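Two-arm bench in a shared shop, garden kit packing – cable and reach questions
Build logs > Arms and manipulators

Jallberg
6 February 2018
Posts: 33

I've been building a two-arm bench in our shared workshop since October. Black aluminum extrusion all the way around a butcher-block top, one arm on each side, facing each other. The job I picked for it is sorting and packing garden tools, mostly because I had the tools already.

Two things I'd like opinions on. First, the arms are mounted straight across from each other, and I keep wondering if I should move one of them back toward the far rail. Second, the cables. They run outside the links with slack at the wrist, and I don't love it.

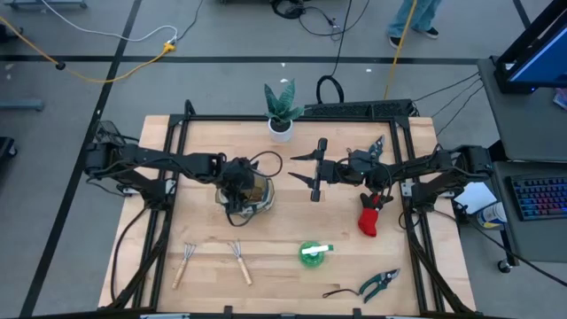 The slack is there so the wrist can turn all the way without pulling on a connector. I tried it tighter and lost a plug at the second joint. A sleeve would look better but it also gets stiff, and these motors are not strong.

Control loop is fine, no complaints there. Budget for the whole thing was 3000 and I'm over it.

Nornusard
Posts: 16

Leave the arms where they are. If you move one back you get a dead corner up front on that side, and you'll want that corner for small parts. I had mine offset for a whole winter and ended up putting them back.

On cables, split sleeve only on the long straight segment, nothing over the joints. Tie it down at both ends of the segment and leave the loops bare.

Ocampo

I disagree on the offset. Straight across means both grippers want the same spot in the middle, and you spend all your time writing rules about who goes first. Even a small offset helps. Mine is 7 inches and I stopped having knocks.

Agree on the sleeve.

Nornusard

You have to write those rules anyway if both arms ever touch the same object. Moving the base doesn't get you out of it.

Jallberg

I do need both arms on one object, so that settles part of it for me. The plan is one gripper holds the bag and the other one fills it.

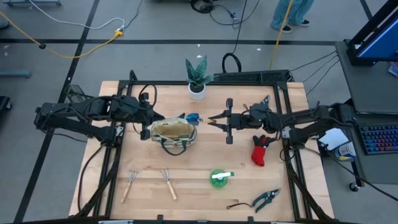
Soft things are where I lose most of my runs. A rigid container stays where you put it and a bag doesn't, so I can't reuse the same drop point every time. The tote has dark green handles that hang down over the front edge, and I want to try grabbing at the base of one of those instead of pinching the rim. Fabric in the camo pattern is also hard for my edge detection – I may swap to a plain bag until the motion part works.

Ocampo

Don't swap the bag. You'll tune everything to the plain one and then do it over. Put a strip of colored tape inside the rim and track that.

Jakitz

Is the bench top bolted to the rails or just sitting in there? Mine crept a little every time an arm stopped hard, and I blamed calibration for weeks.

Jallberg

Brackets underneath at the corners. I haven't checked them since I put it together, so I'll do that tonight. Tape on the rim is going on the list too.

Nornusard

Check the arm base bolts while you're under there.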